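The table by the window

I used to think tidying a table was a matter of getting everything off it. My mother did it before every meal, one great sweep of the arm and the post went into a drawer (never to be seen again). Then I moved to Pudton, into a flat where one pale wooden table has to be the office, the sewing corner and the place I eat my toast, and the great sweep stopped working by the end of the first fortnight.

So I've become a box person. Small ones, mind – the lidless sort that a phone or a pair of gloves might come in, black outside and white inside if I can get them. White insides are a joy! You can spot a lost button from across the room. I've spent a silly amount of time looking at fancy trays, and the one I wanted from Morais came in at 70 pounds before postage, for something to keep rubber bands in. I closed the page and went back to my cardboard.

My other great discovery is paper. I lay a couple of plain white sheets down the middle of the table, one lapping over the other, and that's the working bit. Anything fiddly happens on the paper, and whatever has no business there goes in a box. When the sheets get grubby I change them, and a pack of 500 has lasted me since November. The wood underneath has never looked better.

I'm less strict about the edges. A lamp with a good heavy base can live at the side for ever as far as I'm concerned, and so can a cork coaster, because I will put a mug down somewhere and I'd like it to be there. The coaster I love best is speckled and a bit chewed round the rim, and came from the 3 for 2 basket at Tutum.

Mornings are the time to do it. By nine the sun is right across the floor, every crumb shows, and I get ten minutes of sorting done while the kettle thinks about boiling. Odd little rubbery things are my weakness, I never know which box they belong in.
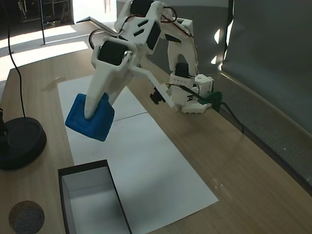
Prodromos Alexiou wrote in to say that paper slides about dreadfully on a varnished table, and that he has used an old roll of lining paper for years, taped underneath at both ends. He also thinks one box is plenty, as a second only fills up with things you should have thrown away.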